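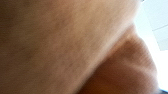 3 min read

Wrist drop (robotics)

Wrist drop, also unplanned wrist descent or "sag fault", is a failure in small robot arms where the last joints lose holding torque while the arm is powered and the end of the arm sinks under its own weight. Not the same as a full power loss, where every joint goes at once. Most often seen in light arms with a camera and gripper at the wrist, used close to people.

Background

The term got common use after the Arden report, written by Perla Bermúdez and dated 10 November 2020. It covers a run of faults on Larkitz arms in a shared workroom in October of that year. Logs held 1036 sessions. Of these 19 ended in a wrist drop, and 3 of the 19 happened with a person's head or neck inside the reach of the arm. No injuries. The report counted those 3 separately and called them safety events. Earlier write-ups had filed them as nuisance stops.

Causes

Main cause in the Arden cases was cable strain. The power lead for the wrist motors ran loose past the joint and got pulled at full turn. Contact at the plug opened for a moment, the motor driver reset, and the joint had no brake to catch it. The controller saw the reset as a normal restart and did not raise a stop.

Other causes listed:

Driver overheating after long holds at full stretch
Gripper heavier than the payload setting
Worn plug latches

Cables left lying across the floor made things worse in several cases, as a snag at floor level pulls on the whole run.

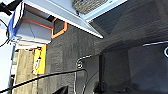 Signs before failure were there but easy to miss. Short camera dropouts, a click at the wrist on wide turns, small drift in the rest postion. Operators tended to restart and carry on. In the Pacheco follow-up the same arms were run with dropouts set to force a stop, and the fault was caught before the joint let go.

Prevention

Usual fix is a strain relief on the lead, clamped on both sides of the joint, with enough slack for a full turn. Mounting hardware to be checked at the same time. Loose screws let a plate shift and the shift eats the slack.
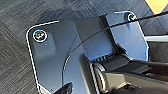 Bermúdez also asked for a keep-out distance of 30 cm between the gripper and any person's face or neck while the motors are live, leaning in to look at a cable included. Power off first, arm supported by hand or on a stand, then look.

Later Jelari arms have a spring brake on the wrist joint. It closes on loss of torque and the arm stays put. Older arms can't be refitted, the housing has no room for it.

Criticism

Some users found the forced stop too sensitve, with sessions lost to harmless camera glitches. The keep-out distance was disputed as well, mainly for handover work.

See also

Emergency stop
Strain relief
Holding brake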